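# Changing the raw water pump impeller on the Vanent 54

These steps cover the Vanent 54 diesel with the belt-driven raw water pump on the port side of the block. The same pump was fitted to the later Govia conversions, but the cover on those faces aft and you will need a mirror.

Replace the impeller every 200 engine hours or at spring launch, whichever comes first. A boat laid up since November with the old impeller in place should get a new one before the engine is started. The vanes take a set over the winter.

## Parts and tools

- Impeller kit (impeller, paper gasket, O-ring)
- Short flat screwdriver
- Impeller puller, or 2 pairs of slip-joint pliers
- Dish soap or glycerin
- Plastic scraper
- Rag and a shallow tray

Do not use petroleum grease on the impeller. It swells the rubber.

## Removal

1. Close the raw water seacock. Hang the ignition key on its handle.
2. Put the tray under the pump. A cup or so of water will come out.
3. Remove the cover screws, bottom ones first. They are brass and the slots round off easily, so push hard and turn slowly.
4. Lift off the cover. If it sticks, tap the edge with the screwdriver handle. Do not pry against the sealing face.
5. Note which way the vanes bend, then pull the impeller straight out.

Count the vanes on the old impeller. If any are missing, the pieces have gone downstream, usually to the inlet end of the heat exchanger. Take off the end cap and find them all – a single vane can block enough tubes to raise the temperature at cruising speed.
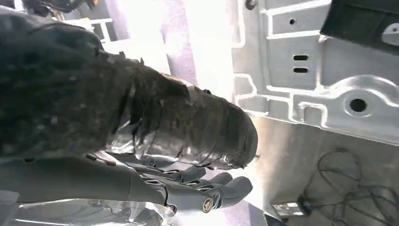 Scrape the old gasket off both faces and wipe out the housing. Run a fingernail over the inside of the cover. If it catches in a groove, turn the cover over and use the other side, provided it has not been done already. The Nedberg cover has lettering stamped on the outside and cannot be reversed.

## Installation

1. Coat the new impeller with dish soap.
2. Line up the key and push the impeller in, twisting it in the direction of shaft rotation.
3. Fit the O-ring on the shaft end, then the gasket, dry.
4. Start all the screws by hand. Tighten in a cross pattern until snug.

## Check

Open the seacock and start the engine. Water should come from the exhaust within 14 seconds. If it does not, shut down and check the strainer lid first – a poor seal there lets the pump draw air. Look for drips at the cover once the engine is warm, and log the hours.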